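Trullton Brush and Ink Circle
Minutes, regular monthly meeting
Monday, January 17, 2022
Back studio, upstairs

Typed up fast from my notebook, corrections to the secretary before the next one please.

Opening

Started late, heater was slow to come on. Enough members for a vote. Chair asked everyone to keep it short as the building closes earlier in winter. Didn't work.

Minutes of the last meeting

Read out. One correction: the paper order was for the unsized paper, not the sized. Fixed in the binder. Approved.

Money

Balance in checking at the end of last month: $2,274. After the studio rent share and the ink order it stands at $2,181. Still above the $2,000 we agreed not to go under without a vote, so no action needed. Dues reminder goes out this week by email. Anyone who paid cash in the fall and didn't get a receipt, speak up, there is a page missing from the receipt book.

Question about whether we can put the dues up. Long talk. Some for, some against, one member felt strongly that beginners would be put off. Left for spring.

Paper and ink order

Last order from Kivarar came with one ream crushed at the corner. They've offered credit. Take the credit, all agreed. It's fine for practice if you trim it so we keep the ream too.

Bottled ink: going through it faster than last year. Beginners are pouring too much into the dish. Asked that the evening lead show the new people how much, a spoonful or so, and that leftover ink does NOT go back in the bottle. It smells by the second week when people do that and everybody has to live with it.

Ink sticks: enough. The big grinding stone has a chip on the rim, still usable, turn the chip away from your sleeve.

Motion to reorder bottled ink and practice paper, same amounts as October. Seconded, passed.

Practice mats

Talked about the gridded mats. The ones with red lines are liked best, people say the squares help with spacing. Complaint that mats are being rolled up before they have dried and then they stick. Lay them flat on the shelf overnight. Roll them in the morning or leave them for the next group.

Request for more mats in the larger square size for the adult beginners. Secretary to get a price from Jidedix. Price to come back to the group before anything is bought.

One member asked if we could use the plain felt instead. We could. Felt is in the bottom drawer, nobody has been useing it, help yourself.

Brush care

Main item tonight, took up most of the hour.

Too many brushes found lying in the water jar, tip down. This ruins them. Tip bends and you don't get it back, and the glue in the ferrule lets go. Bugti brushes from the beginner set have already lost hair this way, one head came off completely in a class. Not worth regluing.

Agreed, to be posted by the sink:
- Rinse in cool water until it runs clear. Not hot.
- Press the water out with a paper towel, from the ferrule down. Don't twist.
- Shape the tip with your fingers.
- Hang it up by the loop, tip down, off the table.
- Caps only for travel. No caps on wet brushes.

Somebody asked about soap. Plain mild soap once in a while is OK for the dark hair, leave the white hair alone unless it is really stained. There was disagreement on this. Wording on the sign will say "ask first."

New brushes need the sizing soaked out before use. Several people didn't know that. To go on the sign as well if there's room.

Large brushes: they take the longest to dry, two nights at least in this weather. If you used the big one, hang it at the end of class even if you are in a hurry. It holds ink up inside where you can't see it. Squeeze a few extra times.

The rack

Agreed the dragon rack stays out on the table during open hours and isn't put back in the cupboard every night. It's getting knocked on the way in and out of the cupboard door and the carving won't take much of that. Lift it by the two posts, low down. Never by the dragon's head and never by the top bar with brushes on it.

Dusting: the fretwork along the bottom collects everything. Soft dry brush, an old hake is good. No spray polish, it gets on the bristles. Wipe drips off the feet the same day, the ink goes into the scrollwork and then it's there for good.

Hooks: one brush to a hook where possible. If more are hung, leave room so that wet heads aren't touching. Wet heads touching is how the white one gets gray. 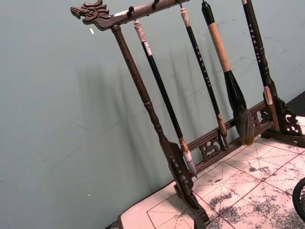
Sign-out sheet for brushes

Proposal to have a sheet for the good brushes. Too many going home in coat pockets (by accident, no one is accusing). Sheet to hang on a string by the door. Write what you took and when it's coming back. Try it until spring, see if people do it. Passed, 2 against.

Spring show

Library has given us the side hall again. Glass case is available if we want it. Idea to put a few tools in there next to the scrolls, visitors always ask what the work is made with. Liked by all. Which tools to be decided closer to the time. Labels in plain English, large type, last year's were too small to read and we got coments.

Mounting: each member does their own or pays for the backing. Backing session will be a Saturday, date to follow. Bring your own paste brush.

Beginner class

Full, with a waiting list. Second section possible if the room can be had on the same evening. Chair to ask. Lead would like name cards on the tables for the first few weeks. Fine, use the card stock in the drawer.

Reminder from the lead: left-handed students shouldn't be told to switch. Set the dish on the other side and let them get on with it.

Any other business

Sink drain is slow again. Strainer is there to be used. Wipe out the ink dish with newspaper before you wash it.

Lost and found: one gray scarf, one reading glasses, a stone seal in a blue box. Seal goes in the locked drawer until claimed.

Lights in the stairwell, reported to the building, reported again.

To do
- Order ink and paper (secretary)
- Price on mats (secretary)
- Sign for the sink, big letters (chair)
- Sign-out sheet and string (evening lead)
- Ask about second evening (chair)
- Find missing receipt page (everyone look in your bags)

Closed just before the building did. Next meeting same room, same time, bring a cushion if you mind the stools.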